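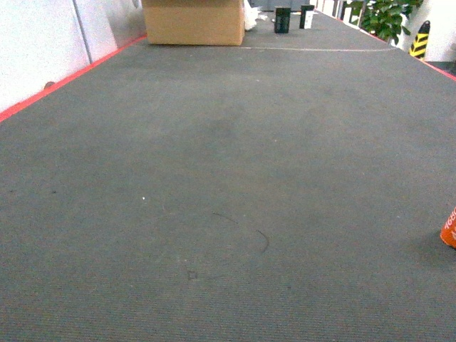

Wednesday, cell Vilela

Head camera service on the Skulla unit, 228 hours after the last one. I cleaned the lens, then tightened the 2 neck screws. The left one was a little loose. Calibration passed on the second try, with the floor target from Janier. The neck belt is still good, next change at 3,000 hours.

To do: order a new cable clip, and vacuum the carpet before the next drive test. Threads go in the wheels.

Comments

Belmiro Tavares: Which torque did you use?

Asnakech Woldemariam: Same as in the manual, 3 Nm.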